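FOR IMMEDIATE RELEASE
January 30, 2025

Polcombe street safety group opens sign-ups for free bleeding-control classes

POLCOMBE – Hi, I'm Birdie Park, and I run Denadell, the little group that has been nagging this city about emergency readiness ever since the blast outside the Ezzat Street bus depot. Today I get to share some good news for once! We're opening sign-ups for free evening classes that teach ordinary people what to do in the first minutes after an explosion, before the ambulances can get through.

If you were downtown that afternoon, you don't need me to go over it again. Police have said their investigation is still open, and I'm not going to guess at who did it or why (please don't ask me at the grocery store, I know exactly as much as you do). What I can talk about is the sidewalk. I was on it. There were 27 people hurt, and a whole lot of us standing there with two good hands and no idea where to put them.
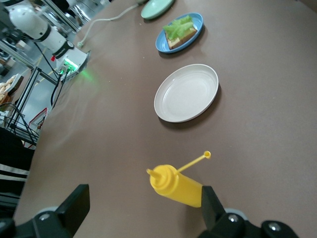

Our classes start in April at the Umano Hall on the east side, and they run two hours each. You'll learn how to press on a wound and keep pressing, how to pack one, how to put on a tourniquet, and how to move back from a parked vehicle or a bag that worries you and call it in. We practice with everyday stuff. A yellow squeeze bottle with a narrow nozzle, the kind you'd fill with mustard, does a great job with fake blood, and you can squirt it right where you want it. Wear clothes you don't love!

We have 3000 places to fill across the year, and every one of them is free. I'd like shopkeepers and bus drivers to grab the early ones, as they're the people who are out on the street all day, but anybody over 16 can come. Kids younger than that are welcome at the 4 Saturday family sessions, where we skip the gory parts and stick to calling for help and finding a safe spot to wait.

A few folks have told me a class like this will scare people. Maybe it will, a little. I was plenty scared already, and I sleep better now that I've got a tourniquet in my purse and know which way it goes on.

To sign up, stop by the Denadell office next to the depot any weekday morning, or leave your name at the front desk of Umano Hall. Reporters who'd like to sit in on a class are welcome – just let me know ahead of time so I can check with the people taking it. Some of them were there that day and would rather not be on camera.

Media contact: Birdie Park, Denadell, Polcombe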